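Last touched 7/3/22. If you're reading this because a label looks wrong, skip to "Known problems" - it's probably in there already.

# Soroston Bin Clutter

Records of household odds and ends lying in gray bins, with notes on what each thing is, how it was lying, and what it was lying on or under. There are 3826 records. Every one of them was labeled by a person who had better things to do.

The set started in Standport as a list of objects that were annoying to sort. The list grew, somebody bought bins, and now there's a README.

## What's in it

Small, cheap, everyday things. Most would fit in one hand. They were picked for being hard to name at a glance, hard to tell apart, or shaped so that "which way up is it" starts an argument. The broad groups:

- `oval`: anything rounder at the ends than in the middle. This is the biggest group, and the least helpful one.
- `brushlike`: brushes, brush heads, and things that look like brush heads from one side
- `footwear`: shoes, soles, insoles, one slipper
- `packet`: printed wrappers and pouches, full or empty
- `toy`: if it squeaks or has a face
- `mixed`: more than one color, more than one part, no obvious name
- `unknown`: self-explanatory

An object keeps its group for the whole set, even when a particular record makes that group look ridiculous. Group comes from the object sheet. Color and pose come from what the labeler could see.

## The bins

Gray, open-topped, scuffed on the bottom. We considered replacing them when the scuffs started showing up in people's error reports, and decided that real bins are scuffed too. Frans Van Hecke still thinks this was laziness. He's welcome to buy new ones.

Objects are dropped in loosely and left where they land. If something rolls into a corner, it stays in the corner. Corners are where most of the labeling disagreements live, because two things leaning on each other against a wall look a lot like one thing.

The yellow-green oval lying on its side is the sort of object the `surface` field was made for: it's mottled, so "plain" is wrong, and it isn't printed either. The black one to its lower left could be a brush head or the sole of a shoe, and goes down as `unsure` with both readings in the notes. Purple and white, partly hidden, gets `mixed` and `partial`.

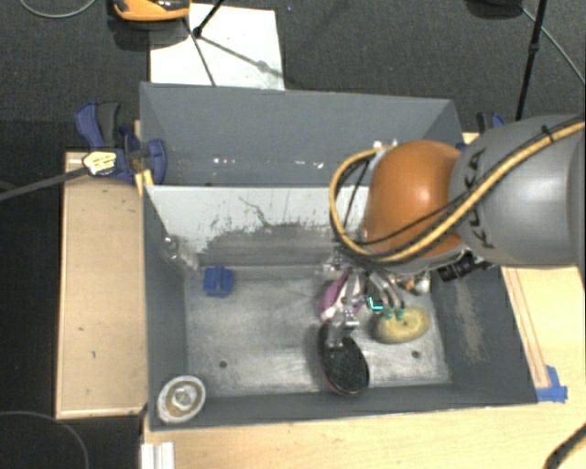
## Fields

| Field | What goes in it |
|---|---|
| `record` | Record number, no leading zeros, please |
| `group` | One of the groups above |
| `color` | Up to 2 colors, the larger area first |
| `surface` | plain, mottled, speckled, printed, shiny |
| `pose` | upright, on side, face down, leaning, unclear |
| `visible` | whole, partial, sliver |
| `sure` | sure, unsure |
| `notes` | Free text. Keep it civil. |

If an object has three colors, pick two and put the third in `notes`. Yes, we know. The column was built for two and the script that reads it belongs to Rianne Dijkstra, who has moved to another project and is happy there.

## How it was labeled

Each record got 2 labelers working separately. Where they agreed, that was that. Where they didn't, King-fai Man made the call, and his initials are in `notes`. If his call was "unsure", both original labels are kept after a slash.

Deolinda Carvalho wrote the color guide, which is the only part of this project anyone has complimented. It settles teal against green (go by the guide, not by your monitor) and bans the word "beige" outright.

## Known problems

- The Aerts batch was labeled before `mottled` existed. Anything mottled in it is filed under `speckled`. We haven't gone back.
- `leaning` and `on side` get swapped a lot for anything oval.
- Records exported with the old Novix sheet have trailing spaces in `group`. Strip them before you count anything, or you'll discover a second, slightly wider `toy`.
- Object 1878 is in both `footwear` and `brushlike`. This was never resolved.

## Corrections

Send them to Zixuan Jia with the record number and what you think the thing is. "This is obviously wrong" without a record number goes to the bottom of the pile.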